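4. Teaching the lid and handle grips

Do this section after both arms are bolted down and homed (section 3). The bench is the Skornska build from the Lurkport shared workshop, with two arms working over one mat.

1. Lay the mat flat and leave a bare strip of table along the far edge. Small wrinkles are fine.
2. Set arm speed to 5 percent in the Drirkosus panel.
3. Put the glass lid on the left side of the mat, knob up.
4. Jog the left arm until the fingers are on either side of the knob. Close the gripper slowly and stop when the knob no longer turns by hand.
5. Save the position as LID_GRIP.
6. Bring the large arm in from the right and grip the pan. Save this as PAN_GRIP.

CAUTION: Keep one hand on the stop switch whenever both arms are powered.

Keep the lid and the pan well apart on the mat while you save positions. The wrist of the large arm hides most of the pan from overhead, so check that grip from the side.
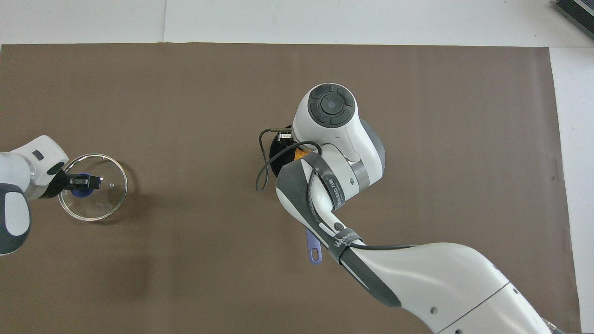
Eleri Griffiths disagrees with step 4 and wants it in the manual: stop closing as soon as the fingers touch, then add force in the panel two counts at a time. She cracked a lid doing it the other way.

Either method works with the stock finger pads. With printed pads, use hers – they give less warning before they slip.

7. Strap the wrist cable with enough slack for a full wrist turn. Turn the wrist by hand, power off, and watch the loop.
8. Run both saved positions once with the lid and pan removed.

NOTE: If the panel shows error 71, the cable is pulling on the wrist. Go back to step 7.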